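Gundeck Bench Mat, Dark Gray
Item 2223 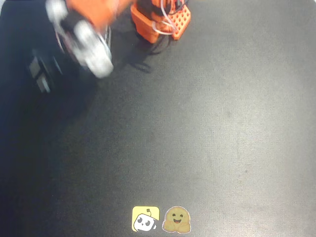 The Gundeck is a plain work mat for repair benches, sewing tables, hobby desks and kitchen counters that have to double as something else in the evening. It lies flat, has no grid or ruler marks, and comes in one color. We have sold it under the same item number from the start, so if you are matching an older one, this is the same mat.

Price: $40 each
Shipping: $8 within the lower 48 states. Alaska and Hawaii are quoted by email.

What it is for

Most of our customers put it under small jobs: watch straps, clock movements, model kits, jewelry repair, fishing reels, eyeglasses. Small screws stay closer to where you drop them than they do on varnished wood, and a phone or a picture frame can be laid face down on it while you work on the back. It also cuts down on the rattle of hand tools being set down and picked up.

It is not a cutting mat. A craft knife will go into it, and the cut will not close up again. If you trim paper or leather, put a proper cutting board on top and move it away when you are done. It is not an anti-static mat either. There is no snap for a ground cord and we do not recommend it for bare circuit boards. For that kind of work see the Sustia mat, which has the snap and comes with a cord.

Soldering is a question we get a lot. Keep the iron in its stand and put a tile or a silicone pad under the work. A drop of solder will leave a mark, and a hot tip laid directly on the mat will leave a hole.

First use

The mat ships rolled in a cardboard tube. Take it out as soon as you can and lay it face down overnight with a few books along the short sides. In a cold room it may take two nights. Do not use an iron or a heat gun to flatten it. There can be a slight smell for the first few days – it goes away faster near an open window.

Wipe the bench before you put the mat down. Grit trapped underneath will show through as a bump and can scratch a finished table. On freshly painted or oiled wood, wait until the finish has fully cured, or put a sheet of brown paper in between.

Cleaning

Warm water and a little dish soap are enough for most things. Wipe in one direction with a damp cloth, rinse the cloth, wipe again, and let the mat air dry before you roll it or stack anything on it. Pet hair and thread come off with a lint roller.

Machine oil should be blotted first, then washed. Do not use acetone, paint thinner or bleach. Rubbing alcohol is fine for a small spot if you wipe it off right away, but it can leave a dull patch. Dark mats show chalk, plaster and flour more than light ones do, and if you work with any of those every day you may be happier with the Plusine mat in tan.

Storage

Leave it on the bench if you have the room. If you have to put it away, roll it with the work side out and keep it in the tube it came in. Folding it will leave a crease, and a crease that has sat for a month or more usually stays. Keep it out of direct sun and away from radiators.

Common questions

Can I trim it to fit my bench?
Yes. Use a long metal ruler and a sharp blade, and make several light passes. A trimmed mat cannot be returned.

Will it slide?
On a clean, dry tabletop it stays put under normal hand work. On glass or glossy laminate, use two strips of removable mat tape along the back edge. The Phan tape we carry peels off without leaving glue, provided you replace it once a year.

Can I put a vise on it?
A small clamp-on vise should be clamped to the bench itself with the mat pulled back a few inches. Clamping through the mat will crush it and the vise will work loose.

Can I use it under a sewing machine?
Yes, and a number of people do. Lift the machine when you want to move it. Dragging it will pull the mat along and can tear the edge.

Is there a larger size?
No. Two can be laid side by side, but you will have a seam.

Orders and returns

Orders received by 9 in the morning go out the same day, others the next working day. Unused mats can be returned within 40 days for a refund of the purchase price. Send it back in the original tube if you still have it. If a mat arrives torn or creased, keep the packaging and write to us before you send anything back.

Shops and schools ordering 8 or more pay no shipping. For those orders, or if you need a paper invoice, contact Celeste Esteves through the order desk and give the item number. We close the warehouse for stock count during the last week of March, and orders placed then ship when we reopen.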